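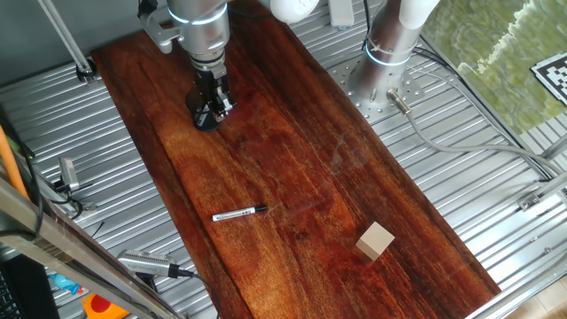 Krishnamoorthy Poojary wrote in after the last issue to ask whether the grasping figures we've been printing would hold up on a surface that wasn't matt grey. He pointed out that most benchtops in most workshops are scratched, varnished or shiny, and that a method tuned on a dull board tells a factory very little. He also asked, fairly bluntly, whether we had tried it ourselves.

We had, but only in a small way, and the results weren't in a fit state to print. They are now, so this month's item is given over to them.

The work is part of Flenda, our project on picking up small everyday objects without a model of each one. The board on the bench is the glossy reddish-brown one, with plenty of grain and a fair few scuffs and light scratches on it. The two objects we've used most are a marker pen and a small wooden cube. Neither is difficult in the ordinary sense. A pen lying flat gives the fingers very little height to work with, and a pale cube on dark timber is easy to find in a colour image but can come back with ragged edges in depth.

**The problem with shine**

Depth estimates on a glossy surface go wrong in patches. Under our overhead lights the lighter streaks in the grain, the reflections and the shadow of the gripper all get mixed together, and the system will sometimes report a dip in the board where there isn't one. If the planner believes the dip, it sends the fingers too low. If it sees a bump, it closes early, above the object, and comes up with nothing.

The usual fix is to smooth the depth map before planning. That's what Prornov does, and Prornov has been our baseline since the project began. Smoothing works well enough for the cube. For the pen it often smooths the object away along with the error, as the two are of a similar height.

**What Gasier does differently**

Gasier leaves the depth map alone and asks how much it should be trusted at each point. It takes several readings as the arm comes down, compares them, and marks the places where they disagree. Reflections shift when the viewpoint shifts and real objects mostly don't, so a patch that moves about between readings gets a low weight in the plan.

The final part of the approach is then done slowly, with the arm watching for contact. Where the weights are low the gripper is allowed to touch the board lightly and back off before closing. Where they're high it goes straight in. The slow approach costs time, and we'll come back to that.

There is no training on the particular board. The weighting was learned from 135 recorded approaches over other surfaces, none of them timber and none of them varnished. We wanted to know if it would carry across, and Krishnamoorthy's question was much the same one.

**How the trials were run**

Each trial began with the object put down by hand at a position read off a random list. The arm moved to its start pose, made its approach, closed, lifted and held. A lift counted as a success if the object stayed in the fingers until the arm was told to put it down again. Anything dropped during the hold was scored as a failure, including a handful where the grasp looked sound to the person at the desk.

Prornov and Gasier were run in alternating blocks so that any drift in the calibration would fall on both. The lights were left alone during a block and the blinds stayed down. We checked the calibration against the printed marker beside the bench before each block and redid it if the error was over 3 mm.

Only one arm does the picking in this set. The second is on the same bench for the handover work, which is a separate study and will get its own item when there's something to say.

**Results**

Gasier succeeded in 88 per cent of trials across both objects. Prornov did noticeably worse overall, and nearly all of the difference came from the pen. On the cube the two methods were close enough that we wouldn't want to claim a gap, and if you only ever pick up cubes there's no reason to change.

Gasier's failures fell into two kinds. The more common was a grasp near the end of the pen, where the barrel tipped as it was lifted and slid out during the hold. That's a problem of where to grip, and better depth wouldn't have helped. The other kind was a false contact: the arm decided it had touched the board when it hadn't, backed off, and closed too high. We think friction in the wrist reading is to blame, but we haven't isolated it yet.

The time cost is real. A Gasier pick takes 6 seconds longer than a Prornov pick when the slow approach is triggered over its full length. For a research bench that's fine. For a packing line it probably isn't, and we'd rather say so here than have someone find out after a fortnight of integration work.

**What we can't say yet**

One board is one board. The grain on this one is fairly bold, and it's possible that a plain black gloss surface would be harder, as there would be less texture for the readings to agree on. Glass and polished metal haven't been tried at all. We've also kept the objects apart from each other, so nothing in these results speaks to clutter.

Krishnamoorthy followed up to suggest turning the board between blocks, so that the grain runs a different way under the lights. It's a good idea and a cheap one, and we've added it to the next round. He'd also like to see the lights changed on purpose, with the blinds up on a sunny afternoon. That one will take more planning, but it's on the list.

**Next**

The tipping problem comes first. Ackermann, the small grasp-scoring module we wrote last year for the bottle trials, already penalises grips far from the centre of an object, and it should slot in ahead of Gasier without much rework. The false contacts will need a proper look at the wrist signal with the arm moving and nothing under it.

The trial logs, the position lists and the scoring sheet are on the group's shared drive in the Flenda folder. The weighting code is there as well, in its current untidy state. If you run it on a benchtop of your own, please send us the failures along with the successes, and a note on what the surface was.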